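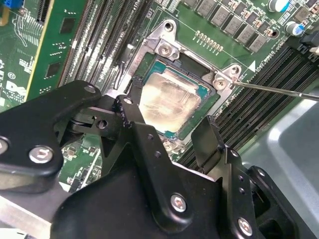

**Breathnach** wrote:
I still don't believe old paste makes the difference people claim. Eight degrees from a wipe and a fresh blob? Show me readings taken in the same room on the same day.

**navine_nat** wrote:
Never said eight. I said the fans were loud and the paste looked past it. It's a Dell board with a Xeon, bought from a clearance place on Kurkgate, and I paid 185 for the whole machine. I'd like it to last until July at least.

**Cevero** wrote:
185 for that? You were had. And why undo the screws on the socket frame at all? The chip lifts out once the load plate is up. Leave the frame alone.

**navine_nat** wrote:
Because one felt slack and I wanted it nipped up. Frame's staying on.
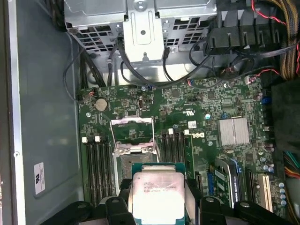

*Xeon and its socket, load plate up. Memory slots either side.*

**Breathnach** wrote:
Never mind the paste, look at the dust in that socket. Don't go poking at it with a cotton bud either, you'll bend a pin and then it's scrap. Air only, short puffs.

**Cevero** wrote:
Canned air spits if you tilt it. I'd use a rubber bulb. And the top of that chip still looks smudged to me.

**Breathnach** wrote:
A smudge won't hurt anything. People polish these like wedding silver and then use half a tube of paste.

**navine_nat** wrote:
Bulb it is. Isopropyl for the lid, one small blob in the middle. I'll run it for 2 hours with the side panel on and write the temperatures down, before anyone asks.

**Breathnach** wrote:
And the "before" figures?

**navine_nat** wrote:
Didn't take any.

**Breathnach** wrote:
Then I'm no wiser than I was on page one.

— *thread started by Nattawut Inthanon (navine_nat), 922 views*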